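8 December 2022

On site at 06.40. Frost on the loading dock, gritted before I got there. Shift handover took nine minutes because the night list had two versions, one printed and one on the tablet, and they disagreed about which bays were closed for the trial. The printed one was right.

The Plakholm unit is now on its third week of picking and packing preparation. The rule at present is that every new packet goes through simulation before it goes near the real arm. Kasden send the model of the packet, we load it into the simulated kitchen, the arm tries to take hold of it, and one of us watches the wrist view and writes down what we would have done differently. Until October I spent that hour of the morning walking the aisles with a trolley. Now I spend it in a chair. My step counter noticed before my back did.

Target for each packet is 300 simulated attempts. Yesterday's batch stopped at 191 when the licence server dropped out, and the log does not resume, it starts again. I have asked for this to be changed. The answer was that it is on the list for January.

Restarted the batch at 07.15 and took the yellow and white packet first. Rounded items remain the awkward ones. The finger comes in beside the shoulder of the packet, and from the wrist the packet sits so close in the corner of the view that there is little to judge distance by, apart from whatever white panel happens to be behind it. With boxes I can mark an approach as good or bad in two seconds. With these I go back and forth through the recording, and my marks are less consistent. Compared my sheet with last week's and found I had marked two near-identical approaches differently. Corrected both and initialled them.

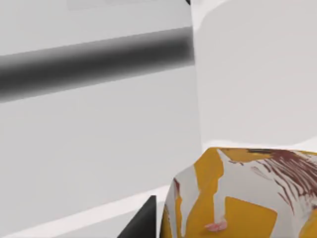
Vija Kairys thinks we are being asked to teach the job away, and said so at the ten o'clock break: the marks we give are what the arm learns from, they took us years to be able to give, and they are paid at the packing rate. Her suggestion is a separate grade for marking work. I agree with the grade. I am less sure about the rest, since the packing line was short of people all last winter and the agency could not fill it either. We left it there because the kettle was wanted by the next group.

It did make me go and look at the rota afterwards. In September there were seven of us on the floor in the mornings and none at a desk. This week it is four on the floor and two marking, with one post not refilled. The four on the floor cover the same aisles. Goods in has lost its second pair of hands before noon, and heavier pallets now wait for someone to come free. None of that appears in the weekly figures, which count packets per shift and stop there. Packets per shift yesterday was 817, on the manual line alone.

Other things changed by the trial, noted for the review:

The radio is off in the marking room, on account of the calls. I miss it more than expected.

Breaks are fixed by the batch. If a batch ends at 11.20, that is when we get up. On the floor we went when the trolley was empty.

Eyes tired by one o'clock. Have moved the desk lamp behind the screen – slight improvement.

Talking has nearly stopped. Two people with headphones do not discuss a split seam or a supplier who has changed the film again. That sort of thing used to reach the office by itself.

Jannik Teuber rang from Wistevholm at 13.30 about the gripper pads. Their site has gone to the softer pair. He reports fewer crushed corners but more wear, and they are changing pads every fortnight. Ours are still the original set. I asked him how they divide the marking, and he said everyone there does half a day of it and then swaps. I would like us to try that. It would spread the sitting, and whoever marks in the morning would have handled the same stock in the afternoon before. Wrote it up in six lines and sent it to the office at 14.05. No reply by the end of shift.

Second batch started 14.20. Reached the full 300 by 15.50 without a drop-out. Sheet filed under the packet number, copy to Kasden.

To do tomorrow: bring own cushion. Ask again about the pads. Find out who decides the rate for marking, as Vija will want a name. Printed bay list to be taken off the board, or the tablet corrected, one or the other.

Left at 16.10, already dark.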